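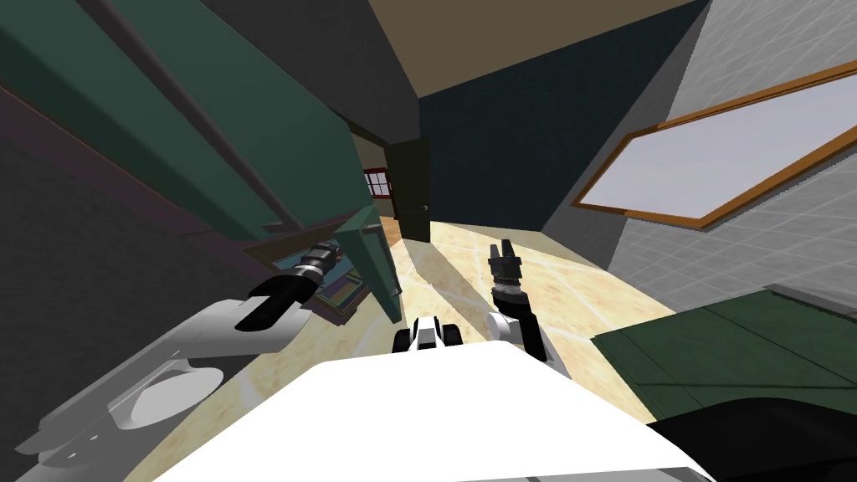 양팔 로봇 시뮬레이션 화면. 왼쪽에 짙은 녹색 장, 안쪽에 문이 있다.

가사 로봇은 어디까지 왔나: 정리 작업 메모

2018년 9월 1일

지난 글에서 바닥 청소를 다뤘으니 이번에는 팔이 필요한 일을 적는다. 물건 집기, 장 문 여닫기, 방에서 방으로 옮기기. 사람이라면 묶어서 '정리'라고 부르는 작업이다.

작업 환경은 렌더링된 실내다. 직접 만든 집 모델이고 프로젝트 이름은 Losto로 붙여 두었다. 바닥은 연한 베이지색 대리석 무늬, 오른쪽 벽은 작은 격자 타일, 그 벽에 주황색 나무 틀 창이 있다. 로봇 쪽 말단은 양쪽 모두 두 손가락 그리퍼다. 다섯 손가락 손을 쓰자는 의견도 있었지만 제어 변수가 늘어나는 만큼 얻는 것이 분명하지 않아 보류했다.

장 문부터. 손잡이 위치를 좌표로 넘겨주면 접근 자체는 쉽다. 어려운 것은 당기는 구간이다. 경첩 축 추정이 조금만 틀려도 그리퍼가 원호에서 벗어나고, 그때부터 손잡이에 옆 방향 힘이 걸린다. 시뮬레이터에서는 접촉이 튀면서 팔이 떨리는 정도로 끝나지만 실물이라면 손잡이나 손목 쪽이 상한다. 737회를 돌려 로그를 보니 실패의 대략 35퍼센트가 이 구간에 몰려 있었다. 나머지는 경로 계획 시간 초과와 파지 미끄러짐이 섞여 있고 아직 분류를 다 못 했다.

소파 주변도 까다롭다. 쿠션을 강체로 두면 계산은 빠른데 눌림이 없어서 그 위의 물건을 집을 때 손가락 끝이 표면에 부딪힌다. 연체로 바꾸면 한 스텝 계산 시간이 여섯 배가 된다. 지금은 강체로 두고 손가락이 내려가는 높이에 여유를 주는 식으로 넘어갔다. 얇은 물건은 이 방식으로 안 된다. 리모컨은 되고 종이는 안 된다고 보면 맞다.

작은 액자처럼 비스듬히 기대어 있는 물건은 자세 추정이 문제다. 세워진 것과 눕혀진 것은 미리 넣어 둔 자세 후보에 있는데 그 중간 각도가 없다. 후보를 촘촘하게 넣으면 해결될 것 같지만 장과 벽이 만나는 구석에서는 손가락이 들어갈 틈부터 확보해야 한다. 한 팔로 살짝 밀어내고 다른 팔로 집는 순서를 짜고 있다. 두 팔이 서로의 작업 영역에 들어가는 순간 충돌 검사가 느려지는 문제는 그대로다.

Xuân Ninh 씨가 메일로 물어본 것에 대한 답도 여기에 쓴다. "그래서 집에서 쓸 수 있느냐"는 질문이었다. 물건 목록이 고정되어 있고, 가구가 움직이지 않고, 한 건에 몇 분씩 걸려도 되는 집이라면 일부는 가능하다고 본다. 그런 집은 집이라기보다 공정 라인에 가깝다. 현장 쪽이 먼저인 이유도 같다. 부품 상자는 늘 같은 자리에 있고 조명도 바뀌지 않는다. Tuấn Vương 씨는 현장에서도 교대 시간마다 상자 위치가 달라진다고 반박했는데, 맞는 말이어서 다음 시험에는 상자 위치에 오차를 넣기로 했다.

남은 일은 다음과 같다.

경첩 축을 당기면서 갱신하는 부분. 힘 센서 값을 필터링하는 주기가 너무 길어서 보정이 한 박자 늦는다.

문 통과. 폭이 좁은 문에서는 양팔을 접은 자세가 필요하고, 물건을 든 채로는 접을 수 있는 각도가 줄어든다. 지금 쓰는 접힘 자세 두 가지 가운데 하나는 든 물건이 몸체에 닿는다.

실패 로그 분류. 11월 전에는 끝낼 생각이다. 분류표 양식은 Huệ Quách 씨가 쓰던 것을 받아서 항목 이름만 바꿨다. 파지 미끄러짐 항목은 마찰 계수를 잘못 넣은 경우와 파지점이 틀린 경우를 나눠서 다시 집계한다.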